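Sorting bricks at Privedley

Posted in June, filed under Work

They have put an arm in at our Privedley site, and I've been asked to be pleased about it. I've packed returns for Trever for long enough to be wary of that. The job it's learning is one five of us do now: toy bricks come back, somebody sorts them by colour and size, somebody else bags them. 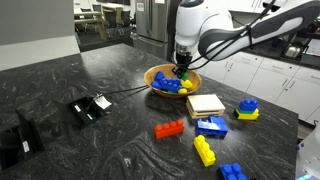
Written by the editor of Daltudwood
Returns packer and shift rep

A green brick in a wooden bowl, then, with the gripper right down on it. We get through 509 tubs in a good month and they don't arrive in a nice shallow bowl. They arrive with hair in them, and plasters, and once a set of keys.

The slides from Won, who supply the thing, say 136 bricks an hour. I asked what happens to the hour when two are jammed together and was told a person would step in. Which person? On what grade? The new rota has a "minder" on it, paid the same as a packer, and standing up all shift.

I don't mind losing the dull part of the job. I'd like to see in writing what we're getting instead, and so far I've had a mug.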